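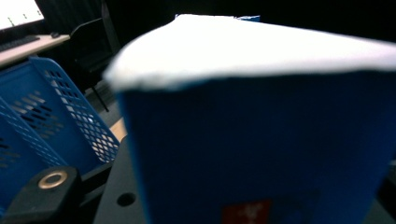
Blue basket and the blue block with the white top, close up from the gripper.

Mumell hand gripper - setup and care FAQ

Quick answers for whoever has the Mumell this week. Typed up between shifts, will tidy later. Full manual is in the Nelier shared folder, this page is just the stuff people keep asking.

Which tool does this cover?
The hand-held Mumell only. The fixed arm in the Brollero cell has its own page and its own spare parts. Fingers look alike, they do not swap.

Where do I start in the morning?
Power on, wait for the steady light, open and close all the way 4 times with nothing in it. Then wipe the lens. Then calibrate. In that order please, calibrating through a dirty lens is how we lost most of a Sunday.

It won't calibrate.
Check the fingers are fully open. Check the cable is seated, it clicks. Still no? Power off, leave it some 3 minutes, try again. If it fails twice in a row after that, tag it and put it on the repair shelf.

How tight should the finger screws be?
Snug, then a quarter turn. No thread lock on these. Somebody used it in November and we had to drill one out.

The close-ups come out blurry. Is the lens broken?
Probably not. Focus is fixed and set for the working distance, so anything big held right up against the camera goes soft. Look at something farther off. If that's soft too, clean the lens with the dry cloth and look again. If it's only soft on one side the lens ring has worked loose - hand tighten, no pliers.

White surfaces burn out.
Known problem. White tops and bright screens do it the most. Turn the exposure down 2 steps in settings and run a short test before you do the whole batch. Dark corners will get darker, we live with that.

Can I use the gripper near the desk?
Yes, but push the chair in and keep the cable on your side of the basket. Don't rest the tool on the keyboard.

Does it matter which basket?
Any of the mesh ones will do for a check. Just watch the fingertips on the openings, a tip can catch in the mesh and you won't feel it until you pull. Back straight out, don't twist. Twisting is what bends the finger mounts.

What grip force for soft stuff?
Start low. Go up one notch at a time until it stops slipping. If you need more than the middle setting the pads are worn, so change the pads and leave the force alone.

How do I know the pads are worn?
Shiny = worn. Change both at once, even if one looks ok. New pads are in the drawer marked Kļaviņa (that's the supplier, the drawer label is mispelled). Clean off all the old glue first or the new ones sit crooked.

There's a click when it closes.
One click at the very end of travel is normal. Clicking half way is grit in the pivot. Brush it out dry, open and close a few times, listen. No spray oil! It gets on the pads and then on everyting else.

How often does it get greased?
Every 2 weeks, pivot only, a dab the size of a rice grain. Write it on the sheet. If the sheet is full there are more in the Nelier folder under "gripper - logs".

Fingers don't meet in the middle.
Loosen both finger screws, close onto the flat gauge, retighten while closed. Then calibrate again. Skipping the second calibration is the usual reason it comes back to the shelf the next day.

I dropped it.
Tell the next person. Check the plate for bends against something flat, check the screws, calibrate. If the plate rocks at all it's done, don't try to bend it back.

End of day?
Fingers open, power off, cable coiled loose. Copy your files before you shut down, not after. Battery on the charger, red light means charging, green means leave it alone.

Repair shelf is full, now what?
Put a tag on it anyway and leave it in the box underneath. Write what it did, not just "broken".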